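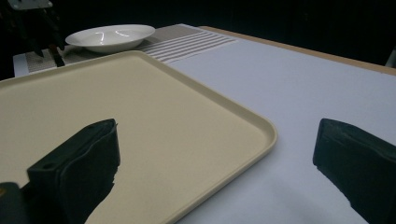

Chapter 6
Gathering Examples

A learning system knows what it has been shown. Students nod at this sentence in the first week and spend the rest of the term being surprised by it. The chapters before this one assumed that a pile of examples already existed, sorted and ready to be fed to a model. In this chapter we go and get the pile, and most of the work is about as glamorous as clearing a table after dinner. In several cases it will be clearing a table after dinner.

We will use one project throughout. Ollodik was a two-year effort at the Trandham workshop to teach a pair of robot arms to set and clear a table. The training examples came from people working hand-held grippers, each with a camera mounted on it, so that a person's motion could be recorded from roughly the point of view the robot would later have. The plan called for 2000 demonstrations. The team recorded 2394, and the distance between those two numbers will occupy us for much of the chapter.

6.1 What counts as an example

Suppose the task is to pick up a serving tray by its rim. A demonstration starts with the jaws open and ends with the tray held clear of the table. Between those two moments lie a great many decisions, few of which the person demonstrating could describe if asked. How wide should the jaws be? Which part of the rim? Does one finger go over the tray while the other stays out over the tabletop, and how far down do they travel before closing?

The recording keeps all of these decisions, along with a number of things that were never decisions at all. A person who pauses to think before closing the jaws has recorded a pause. The model has no way of knowing that the pause was doubt. It will learn to stop above trays and look thoughtful.

We therefore separate three terms that are often used as if they were one. A recording is whatever the equipment saved between start and stop. A demonstration is a recording in which the task was attempted as written. An example is a demonstration that has been checked and accepted for training. Ollodik had 2394 recordings. On first review, 156 of them were not demonstrations of anything, unless the task was setting a gripper down and going to find a pen.

6.2 Variety, and how to fake it

Ask people to vary the position of a bowl and they will move it a hand's width to the left. Ask again and they will move it back. By November of the first year, the Ollodik set held hundreds of recordings in which the dishes had wandered over an area the size of a magazine, and the model trained on them was excellent within that magazine.

The cure was a method borrowed from the Zalewska protocol, which takes the choice away from the person. Before each recording, a card is drawn that gives the object, its place on the table, and its angle to the table's edge. The cards are dull and occasionally ask for something silly. People dislike them. Their recordings improve anyway.

Objects need the same treatment. A pale tray on a white table is a harder thing to find than a red one, and a glossy bowl throws back highlights that shift whenever the camera does. It is tempting to swap such objects for ones that behave. The kitchen where the robot is finally installed will not have been consulted about this, and we advise leaving the awkward dishes in.

6.3 The cost of a bad example

A second site, Niltdale, used the same grippers and the same written instructions, and produced a set that could not be merged with the first. The instructions said "approach the tray from the side." Each site had a firm idea of which side. Section 6.4 takes up the writing of instructions, a subject on which engineers are more confident than their results would suggest.

Before reading on, choose a small task at your own desk, such as lifting a saucer, and write directions for it in six lines. Give them to a classmate and watch without speaking. Keep the page. You will be asked to revise it at the end of the chapter — probably more than once.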